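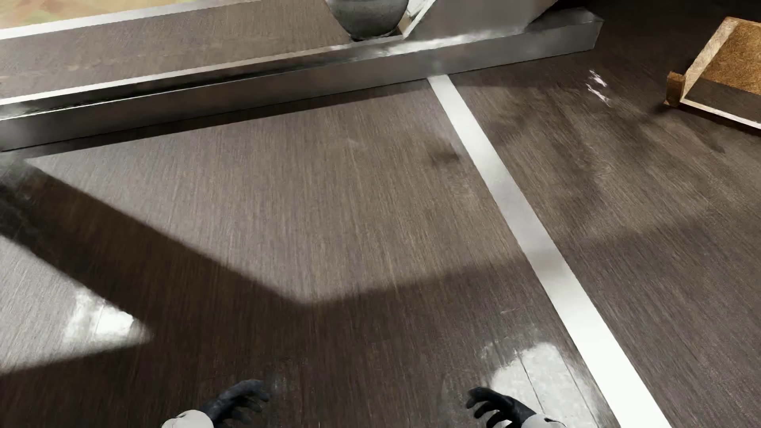

Our robotics club at Hedimton does not own a humanoid robot, and I have stopped apologizing for that when parents ask. For the past school year the students on the Duster project have worked entirely in simulation. They work with a furnished apartment, a white and black robot, and a job for it to do, which is to find things left on the floor and put them where they belong. A good part of their time goes to looking down through the robot's eyes at a dark wood floor, with its own two hands at the bottom of the view and patches of glare bright enough to wash out the grain. I think this is a proper robotics education, and for most of our students a better one than the kit-based competition program we ran before. I also think it has a weakness that schools should be more open about.

Start with the money. The last competition season cost us $425 per student once travel was counted, and we had a travel fund that covered part of that for the families who asked. Plenty did not ask. They just didn't sign up. Duster runs on the machines in the computer lab, plus a used graphics card we bought for $400. We had 35 students come through last year, the most since I started. Some stayed for a month and some stayed until June, and none of them had to fill out a form about what their parents earn.

But cost is the argument everyone makes, and I don't think it is the strongest one. The stronger one is about who gets to touch the work. In a kit season there is one robot. In the weeks before an event, two or three confident students have their hands on it and the rest hold parts, fetch parts, or design the T-shirt. I have watched this happen under three different coaches, including me. We made rotation schedules and the schedules fell apart as soon as something broke. In simulation every pair of students has a robot. If one pair sends theirs headfirst into the sofa, the pair at the next desk is not delayed by it.

That changes which students speak up. Intan Liew joined in her sophomore year and spent one full kit season in charge of the battery log. She kept a very good battery log. Last fall she wrote the part of Duster that decides whether a bright area on the floor is an object or a reflection, and she rewrote it four times. Her first version treated every patch of sunlight as something to be picked up. The robot would bend down with great care and reach for nothing. She fixed it for daylight and then it failed with the ceiling lights on, so she went back to it again. I don't believe she would have been allowed near that problem if we had owned one robot and had an event coming up.

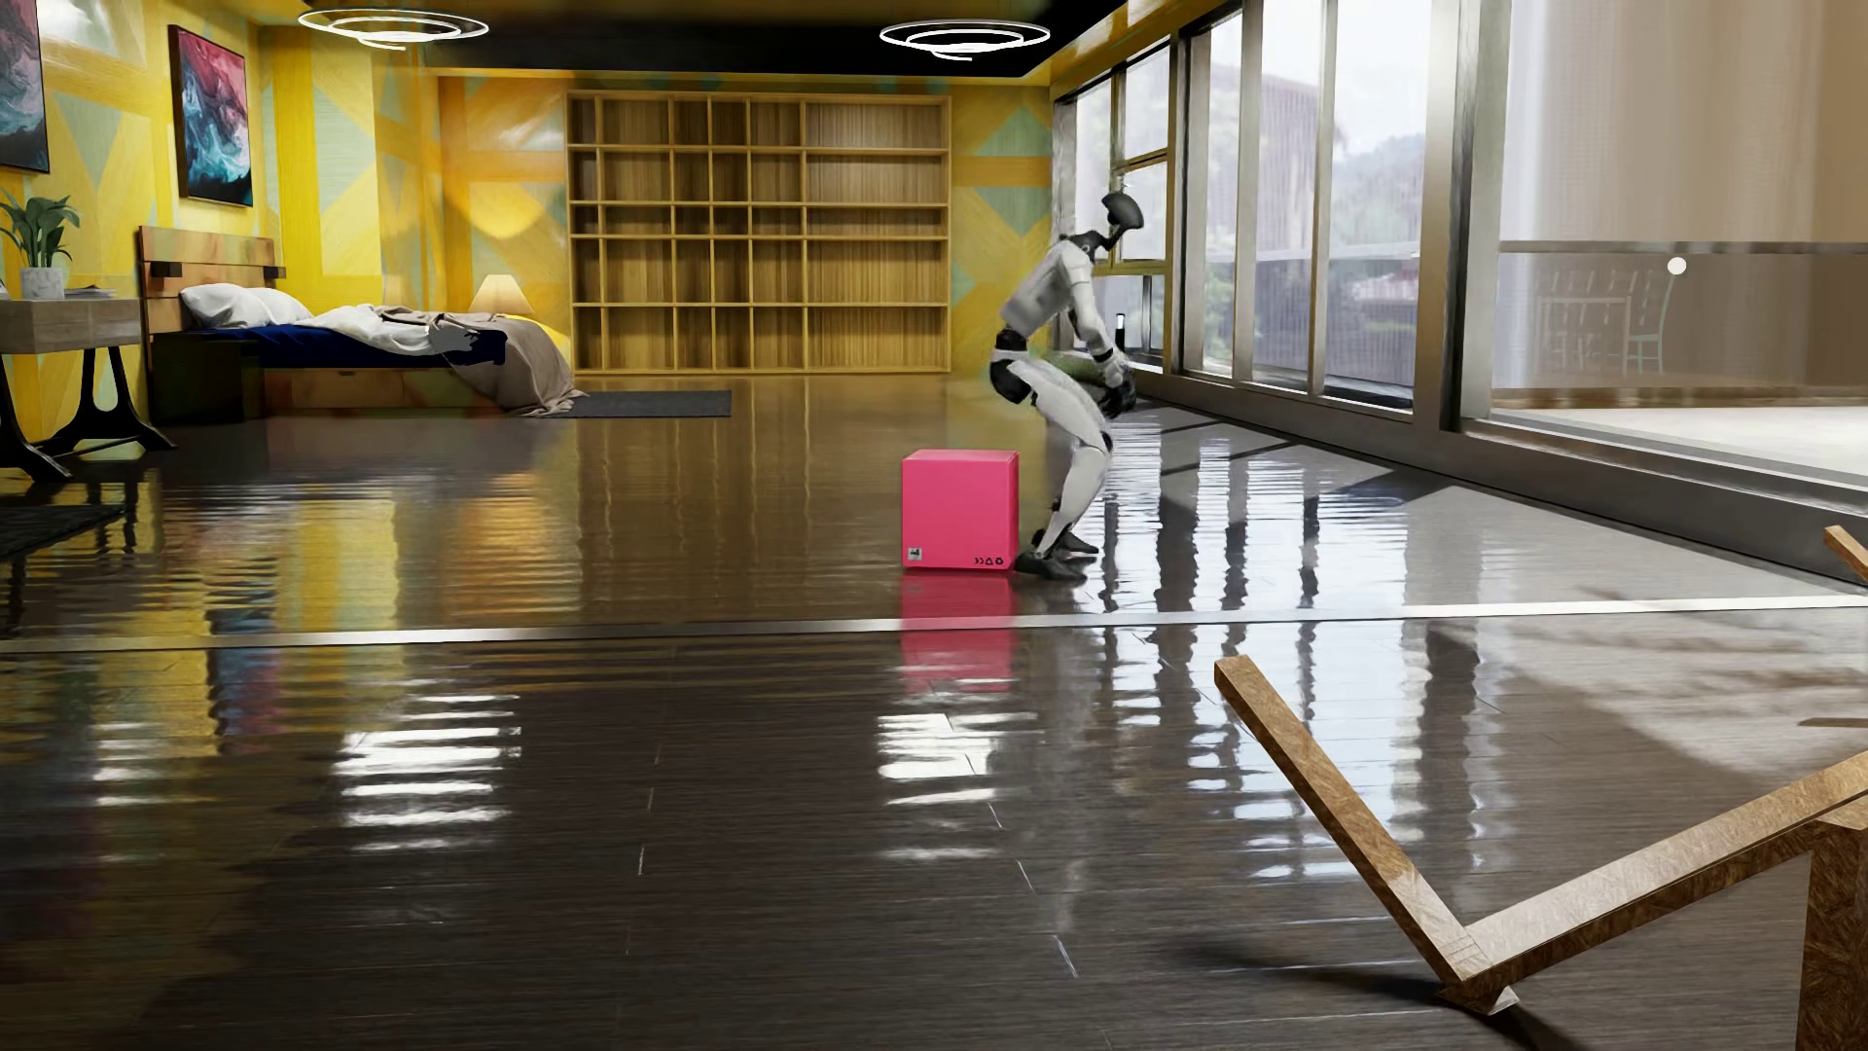 Now the weakness. A simulator lets you off easy. Gakivix, the one we use, does light and shadow well, and it is fair about things like reach and balance. It is less fair about contact. A box in the simulator weighs what the settings say it weighs. It doesn't have a dented corner or old tape on it. Students learn quickly which settings are generous, and they lean on them, the way students lean on anything generous. By winter I had teams reporting good results that depended on floor friction no real floor would give you. They weren't cheating. They had a slider and they moved it until the thing worked.

The usual answer is that students should finish with real hardware, and if you can afford that, fine. We can't, and I don't accept that this makes the work pretend. Engineers run simulations for a living and are expected to say what the simulation leaves out. That is a skill and it can be taught. We teach it now with a page we call the Nasr sheet, named after the student who got tired of arguing about sliders and typed up the first one. Every team lists the settings it changed from the defaults, why it changed them, and what it thinks would go wrong in a real room. The sheet counts for as much as the demo in our end-of-year showing. Some students resent that. I have had seniors tell me the sheet takes longer than the code, and in a few cases I believe them.

I would go further. Any school competition with a simulation track should require something like it and should read it before anyone looks at a video. The videos are persuasive. Adults in particular are taken in by a clean run — I have been taken in by them myself — and a single clean run tells you very little. I would sooner see a team show me 2 failures and explain them than show me the one take that came out right.

I know what we have given up. Our students don't strip screws. They don't learn to solder, or find out how long it takes to track down a loose wire at nine at night in a hotel ballroom. I liked that part of the old program, and I miss the smell of the workshop more than I expected to. A student who wants to build machines with her hands should have somewhere to do it, and our shop class, which was cut back to one section last year, deserves its hours back. I have said so to the school board and will say it again when the budget comes up.

What I won't say is that the students in the computer lab are doing the lesser thing while they wait for the real one. They are arguing about shadows and reflections, and about how a robot should bend its knees so that it doesn't tip over when it reaches. Sign-up for this year opened last week. There is no fee, and new members start on the floor problem like everyone else.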